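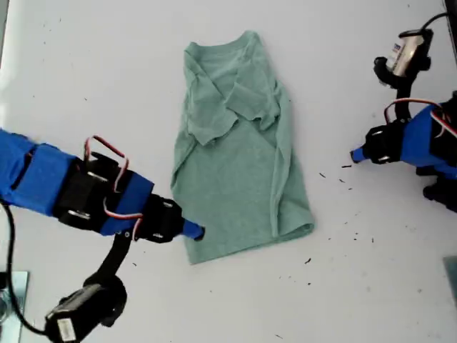 An afternoon of folding at the Wulcombe open day

I had meant to look in at Wulcombe for half an hour, on my way to somewhere else entirely, and in the end I stayed until they were stacking the chairs. The open day takes up the whole ground floor of the old Carnusero building, and there was plenty to admire (the button display from Hegyi alone would have kept my mother happy for a week), but what held me was the room at the back given over to folding clothes.

You might think a T-shirt is the easiest thing in the world to fold. So did I! Teodoro Cabrera, who showed our little group round, has a great fondness for the subject and quickly put us right. A shirt in soft jersey has opinions of its own – you bring one sleeve across the chest and the collar slides, you tuck the side under and the hem wanders off towards the corner. The pale green short-sleeved one on the white table was a fair case in point, with its sleeve folded in, one long side tucked under and a good many creases gathering below the neckline. I felt quite at home, as most of my drawer at home looks much the same.

His advice was to get the hem straight before anything else and let the rest follow. Amado Salazar, from Mandow, prefers to begin at the shoulders, and the two of them argued it back and forth very good-naturedly while we all stood there taking sides. I was a hem person by the end of it, having always been a shoulders person without knowing.
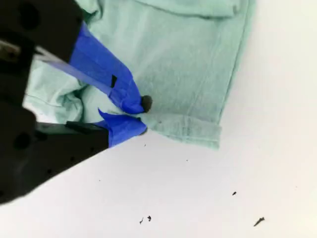

Does it matter which way the sleeves go?

Fold both of them straight in across the back, laid flat, and the finished shirt will sit level in the pile. Sleeves left to bunch up make a lump in the middle that you will feel all the way to the top of the stack.

I came away with a leaflet, two spare buttons from the Hegyi table and a firm intention to redo the airing cupboard. Tea was served in the front hall, along with a very decent ginger cake, and entry was free, though there was a tin by the door. They hope to open again in December, when the upstairs rooms should be ready, and Teodoro has promised us fitted sheets. I shall be bringing my sister, who has been rolling hers into a ball for years and says she would like to hear his views on it.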